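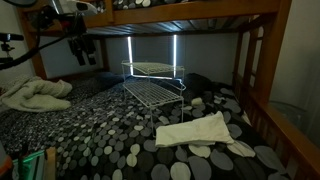
*The lower bunk, with light strips on the wall behind the rack.*

## Should he move in after four months?

A reader from Hoswood wrote to me in October. She has been with her boyfriend for four months and he wants to give up his apartment and live with her. Her sister says it is too fast. Her friends at work say she should be happy that a man wants to commit, and that many women would like to have her problem. She asked me who is right.

I don't like this question very much. The sister does not have to share a bathroom with him, and neither do the friends. But I understand why she asks. When I was 26 and new in this country, I also asked everybody, even my dentist, and I moved in with a man mostly so that people would stop giving me their opinion. We lasted until the lease was finished. He was a kind person. We had never talked about money, and I learned in the second week that he thought rent was something you pay when you remember it.

So I wrote back to her with some questions of my own. Has she seen him sick, or in a bad mood for more than one evening? Does she know what he owes? If they separate, who stays in the apartment, and did they say this aloud to each other? She answered me the same night. She knew the first one. The other two she had been afraid to bring up, because it sounded to her like planning the divorce before the wedding.

I think it is the opposite of unromantic to ask. My husband and I had this talk in the parking lot of the Palacios bakery, with the engine on, and it took 40 minutes. I cried a little. He wrote our numbers on the back of a receipt, and I still have it.

After my last column on this subject, 79 of you wrote to me. More than half told me that you moved in together to save on rent. I will not make a face about that. Rent is high, and love is allowed to be practical. Only please tell the other person that this is one of your reasons, so they don't find it out later in an argument about dishes.

The reader from Hoswood has decided to wait until her lease ends in summer. Her boyfriend was disappointed for one weekend and then he bought her a toothbrush holder for his place.

Letters for the next issue can be sent to me at the usual address. Please say if I may print your town.

*Samah Metwally*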